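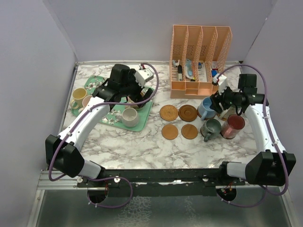
Shared workshop members finish two-arm tabletop build

March 20, 2018

A two-arm robot station assembled by members of the Poduval shared workshop is now running mug-and-coaster trials, according to project lead Sobia Kazmi. The station, called Trosix, was started in February and took 26 evenings of work.

Both arms are bolted to one black rail along the front of the table, with an aluminum frame beneath. Each arm carries its own gripper. Nithin Kamath, who wrote the control software, said the shared rail keeps the distance between the two bases fixed, so calibration is done once per session and takes about 40 minutes.

The trials use ceramic mugs, wooden coasters and a mint-green tray. The group has logged 1,491 motion runs so far. Most early faults were traced to cable strain at the wrist — the purple cables were rerouted along the forearms and given more slack at the base. 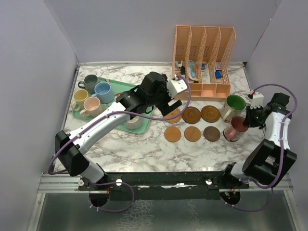

Can the two arms work over the same part of the table?

Only one at a time. The software reserves the center area for a single arm and holds the other until it is released.

Araceli Collado is preparing the parts list and wiring notes, which will be posted on the workshop's page once the base mounts have been remeasured.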